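Went to the open day at Trillham this afternoon, mostly because the flyer said "live robots" and there is not a lot going on in April.

Parking was in the gravel lot behind the loading dock. A man in a vest waved me into a spot, then waved me out of it, then went in for coffee. So far, zero automation.

You sign in on a tablet. The tablet prints a badge. My badge said VISITOR 27 and had someone else's company on it, so for two hours I represented Eskola. If anyone from Eskola is reading, I think I committed you to a follow-up call.

First stop was the big arm in the cage. It moves car doors from a rack to another rack, and then, for the open day, back again. I have had jobs like that.

The kid next to me asked if it ever gets to keep one. The engineer thought about this for longer than I expected and said no.

Second stop was the one I came for. Tabletop picking: one arm, one gripper with two fingers, a wooden table with things lying on it. The arm has a small camera down by the wrist and they had its view up on a big monitor, so the whole room stood with its back to the robot and watched TV.

The demo was run by Isamu Arai, who has the calm of a man who has restarted a lot of software in front of strangers. He said the car door arm knows where everything is before it gets up in the morning. His doesn't. It has to look.

And what it sees is kind of a mess? I had pictured crosshairs and green boxes, like in the movies. You get two black fingers, a lot of table going by in a smear, and one little white packet with blue ends you can sort of make out.
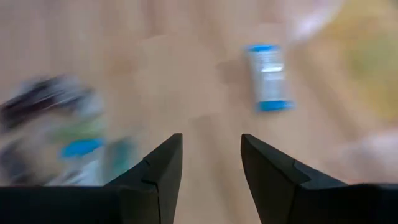 Trillham Handling & Gripping Team

Somebody asked why they don't just buy a better camera. Arai said the blur is the arm moving, and you could have the nicest camera in the world and still have to swing it around on the end of an arm. Then he said better lights would help and he has asked for better lights. You could tell there was history there.

Apparently the small flat stuff is the worst. A box has sides. A packet is mostly an opinion about where the table ends. (My words. His had "compliance" in them and I lost the thread.)

The software is called Stivudix. I asked what it stood for and got three answers from 2 people.

They've logged 1000 picks on this table since the winter. I asked how many of those were good ones and Arai said "define good," so I am going to use that at my next performance review.

A guy from Zumel, real badge and everything, spent 16 minutes asking about cycle times. I know because I was next in line. I wanted to know if I could hold the spare gripper.

I could. Heavier than it looks. The fingertips come off with a tiny hex key, and there was a bin of old ones under the bench that I looked at with more interest than I gave the keynote.

Oh yeah, there was a keynote. Slides. The word "journey" came up. I sat near the door.

Snacks were on a folding table in the hall, handed out by people. Good brownies - dry pretzels.

Would go again. They're doing another one in the fall and Arai says he'll have the lights by then. The engineer from the door cage laughed pretty hard at that.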